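Handout 8: The visit to the Felero workshop in Torvik
Course notes, Automation in Repair and Recycling, July 2025
Notes prepared by Samran Sombatkul
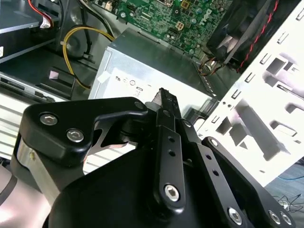 The purpose of the visit is to let you see a task which is still difficult for a robot, although a person with a little practice finds it easy. Until now in this course we have mostly discussed picking tasks, where the parts lie separately and the robot may choose the next one. Taking a used desktop computer apart is a different kind of problem. The parts are close together, the cables move when they are touched, and two machines of the same model can look quite different inside after some years of use and repair.

Please read these notes before we travel. Ylva Lindqvist will receive us at the entrance and give the safety talk. After this, Ivar Sandberg runs the demonstration and we will have time for questions at the cell.

What you should know about the workshop

Felero takes in office equipment from companies and public offices. In March they received 1,504 desktop computers, and 462 of these were good enough to be sold again after cleaning and testing. The others are opened for parts and metal. Most of this work is done by hand at long benches, and the robot cell has a corner of the same hall. The control program is called Arnora and was written in the workshop.

The order of work

Ivar will follow the order below. He may stop between the steps to explain.

1. The side of the case is opened by a person, and the case is placed in the cell.
2. The robot moves its wrist camera over the case from several directions. Arnora compares the pictures with the models it knows.
3. The operator confirms on the screen which part is the target.
4. The gripper goes down into the case slowly and stops before contact.
5. The part is gripped, pulled a short way, and the force is read. If the force is too high, the robot lets go and waits.

Step 5 is the one I ask you to watch most carefully. A high force can mean a forgotten screw, but it can also mean a cable that is still connected, and from the force value only you cannot always say which of the two it is. Agnes Bråten made 139 trials on this question for her thesis, and a copy will be on the table during the visit.

Some remarks on the gripper

The fingers are moved by linkages. Students often look only at the fingertip and ask if it is narrow enough. The tip is narrow. The difficulty comes higher up, where the links and the housing need much more room, and in a desktop case there are drive bays, a fan and a power supply on the way. When you plan an approach, you have to check the whole hand and the wrist against the case, also for the moment when the fingers open. In the simulation exercise several groups forgot the opening movement and collided with the drive bay.

A second remark is about the camera. Because it sits at the wrist, it sees the gripper in every picture, and a part of the workpiece is always hidden behind the fingers. Think about what the program should do when the connector it looks for is in this hidden part.

Questions to prepare

Write short answers and bring them with you. Roald Midtbø will collect them on the bus.

Which parts of a desktop computer would you remove first, and what stands in the way of each?

How could the robot find out that a cable is still connected, before it pulls?

In which step would you keep a human operator, even if the robot becomes better?

Practical matters

Wear closed shoes. Long hair must be tied. Stay behind the yellow line when the robot is running. Photographs are allowed at the cell but not at the benches. The bus leaves from the Gotton building, and lunch is not included.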